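**Can I use normal drink bottles for my home-made syrup, or must I buy the special ones?**

Posted by Mirta Leiva

Hello to all. I make elderflower syrup every June and until now I kept it in glass jars, but the jars are heavy and they take a lot of space in my small refrigerator. My neighbor collects single-serving plastic drink bottles for me. I wash them with warm water and dish soap and I let them dry upside down on a towel.

My syrup is made with sugar, water, lemon and citric acid. I boil it, then I wait until it is cold before I pour. For one batch I use 2000 grams of sugar and 19 flower heads. Last year I poured one batch when it was still hot and the bottle became soft and crooked, so I know already that this is wrong.

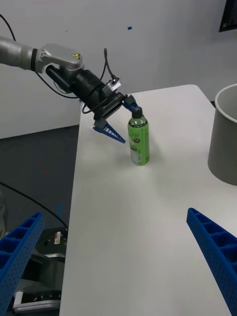
Green plastic bottle, standing upright.

My doubts are these. Is it safe to use such a bottle a second time? How long does the syrup keep in it? And can I freeze it? In the shop Cekus they sell empty bottles made for this purpose, but I would like to avoid the expense if it is not necessary. Thank you in advance for your patience with my English.

---

**Insaurralde**

Hello Mirta. I have made syrup for many years, and I will try to answer in order.

To use a bottle a second time is fine in my experience, if it is clean, has no scratches inside and does not smell. The cap is more difficult than the bottle. Sugar dries in the thread and mold likes this place very much. Soak the caps separately in hot water and brush them with an old toothbrush. If a cap still smells of the old drink, throw it away.

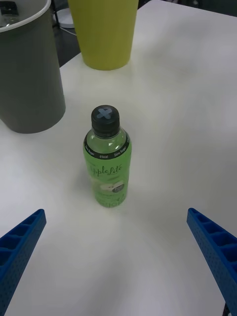

For the keeping time, please write the date on every bottle, also when you are sure that you will remember. I keep my syrup in the refrigerator and I finish it in four to six weeks. In glass bottles, filled hot and closed at once, it stays good for much longer, but this you cannot do with thin plastic, as you have seen.

Freezing is possible. Leave free space at the top, the width of three fingers is enough, and close the cap only lightly until the syrup is frozen. A very sweet syrup does not become completely hard. This is normal. Let it thaw in the refrigerator and shake it before you open.

One more thing: if you see bubbles and you did not shake it, or if the bottle feels hard when you press it, the syrup has started to ferment. Open it slowly over the sink and do not drink it.

---

**fekilix**

just buy glass. 300 ml ones with swing top, boil them, done. plastic keeps the smell of everything

---

**Drosa**

I agree with Insaurralde about the caps. I would only add that a dishwasher is not good for these bottles, they shrink. Mine came out half as tall as before.

Also you can freeze the syrup in ice cube trays and then move the cubes to a bag. I do this for the part I want to use in winter. Two cubes in a glass of water is enough for me, my husband takes four. The lemon taste becomes a little weaker after some months, so I put in one more lemon when I cook.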